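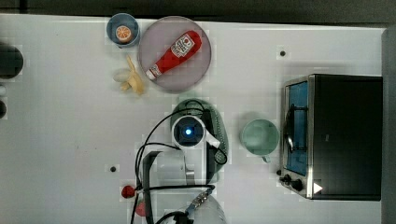
# 05/12/2018

Long afternoon in the club room. Wagner came before me and had already put out the toy kitchen things for our task, so I only had to start the laptop and find my notes. We are still working on the ketchup. The bottle lies across the big plate, and the arm must take it from there and leave the plate alone.

I changed the closing speed of the gripper two times and wrote both values in the notebook. With the slow one we made 14 tries before dinner. I was pleased with the last ones, but Wagner says I am pleased too easily. He wants to do the orange slice in the blue cup next. I think the cup is too narrow for our fingers – we argued a little, in a friendly way.

Mali Rees wrote from Noltport. The competition gives each team 10 minutes at the table, and the oven door is now an extra task, not required. What a relief! I was studying that handle all week and I still have no good idea for it.

I must remember to save the file with the new values under another name, because in March I wrote over the good one and lost two evenings. Also to ask Mali if the mug can be turned before we start, so the handle is easier to reach.

My back hurts from bending. Soup, then bed.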